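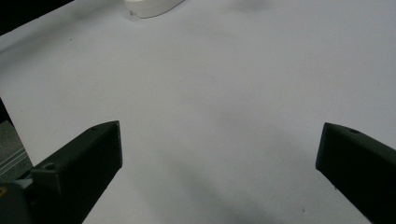
Made the sour soup again last night, and a few people asked for the method, so I'm putting it in a thread. It's a Romanian-style bean and smoked rib soup. Smaranda Crăciun taught me it when we shared a kitchen in Bollthorpe. I've changed two things, which I'll mention when I get to them.

2/ For the pot: 348 g dried white beans (that was what was left in the bag, 350 is fine), a piece of smoked pork rib, two onions, two carrots, half a small celeriac, one red pepper, a spoonful of tomato purée, bay, dried thyme, lovage if you can get it.

3/ Soak the beans overnight in plenty of cold water. Drain. Cover with fresh water, bring to the boil, boil hard for ten minutes, drain again. Smaranda does this drain twice more. I do it once. That's change number one.

4/ Put the ribs in your biggest pan with 3 litres of cold water and bring up slowly. Skim off the grey foam. Add the beans and bay and leave at a low simmer, lid half on. No salt yet, the ribs bring a lot of their own.

5/ Meanwhile chop the veg small. Celeriac smaller than you think, it takes longer than the carrot. Fry the onion in a little sunflower oil until soft but not brown, then add the carrot, celeriac and pepper and give them another ten minutes. Stir in the purée at the end.

6/ When the beans are nearly soft (mine took an hour and a quarter, old beans can take two hours) tip in the vegetables. Another half hour. Take the ribs out, pull the meat off, throw the bones away and put the meat back.

7/ Now the souring. It should be borş, the fermented bran liquid. You can buy it bottled in some Romanian shops. Heat 100 ml in a small pan first, then add it to the soup a bit at a time, tasting as you go. Mine took nearly all of it.

8/ If you can't find borş, use sauerkraut juice or lemon. Tudor Sima uses white wine vinegar and it's all right, but go very carefully -- a tablespoon, stir, wait, taste.

9/ Change number two: I mash a ladleful of beans against the side of the pan to thicken it. Smaranda says this makes it a different soup. She still had two bowls.

10/ Lovage and salt go in once the heat is off. Celery leaves if you've no lovage, though they're milder. Serve with raw red onion in a bit of vinegar and salt, and bread.

11/ Someone asked about cost. The rib was 38p per 100 g off the end-of-day shelf, so very little. Full price it would be more like a normal dinner.

12/ Freezing: yes, but before you add the borş and the lovage. Sour it when you reheat. It keeps three days in the fridge and is better on the second.

13/ For a version without meat, leave out the ribs, add a teaspoon of smoked paprika when you fry the onions and use a bit more oil. Tudor makes it this way and puts a parsnip in too. I've had it and would make it again.

14/ Correction to 4/ -- 3 litres is for a big pan. If yours is smaller, start with 2 and top up from the kettle as the beans drink it.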